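Print this page | E-mail this story

Can a machine do the dishes yet? Wed 3 April

Eamon Conneely laughs at the question. "Dishes, no. Ask me about putting stuff away." He's been at Jistgate four years, kitchen chores mostly — and mostly in simulation.

Why simulation? Cheap. A dropped bowl costs nothing. His team ran 1,085 tries at one clearing task before they let it near a real counter. "In the sim we got to 40 good ones out of 100 and people were cheering. My kid does better and he hates it."
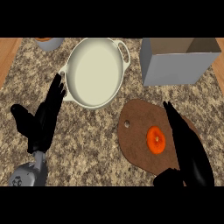

Two simulated hands at a granite counter, with a cutting board and an oval casserole dish.

Round food is the worst, he says. Rolls off. Squashes. "You grip it like a box, you get juice."

Kwaku Quaye runs the stockroom at Scanlon and has heard the pitch before. Shelf work, sorting returns, that kind of thing. Would he buy one? "Not this year. Maybe for nights, if it dont need a babysitter." He wants to see one work a full shift first.

Conneely doesnt argue. Next tests are in October.

Related
Garkico delays its laundry folder
Who sweeps the shop at Prerkorex?

Contact us | Copyright | Back to top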